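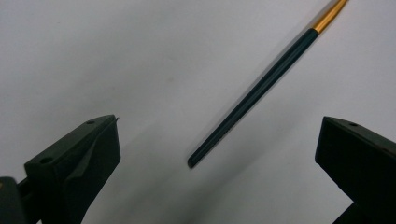

Young-sook Noh owns 30 brushes and would happily own 100. She letters signs and cards for small shops, and when we met at her studio on Montoya Street she was still excited about a job she had finished in October, a set of hand-painted menus for a tea room called Ovora.

“I love a brush with a good belly to it,” she says. “You load it, you lean on it, and you get this fat, juicy line – then you lift and it goes down to a hair. I could do that all day!”

She started out keeping everything in one drawer and ruined a lot of bristles that way. Now the tools she reaches for most live out on the work table, standing up, handle down.
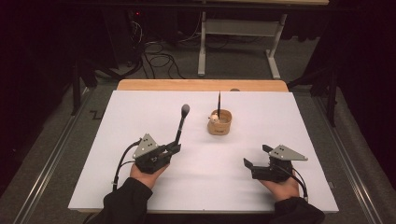
“I like a white board under my work,” she says. “I can see a stray spot of ink right away, and it wipes down in a second. The table under it is wood and I baby that table.”

Markers get the same affection. She does her first layouts in black marker, fast and big, before she lets herself touch paint. Her students at the Grundach evening class are always surprised by how messy those layouts are. “They think I'm going to be neat. I go through paper like crazy, and I tell them to do the same.”

And the little bear on her table?

“Oh, I adore him! Somebody always says hello to him before they say hello to me. I think a work table should have one silly thing on it.”
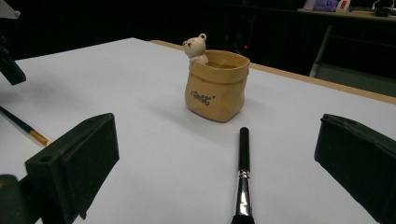
The bear pot, with a black marker on the table in front of it.

Noh's next class, on brush capitals, begins this fall in room 706. She's already picking out the paper.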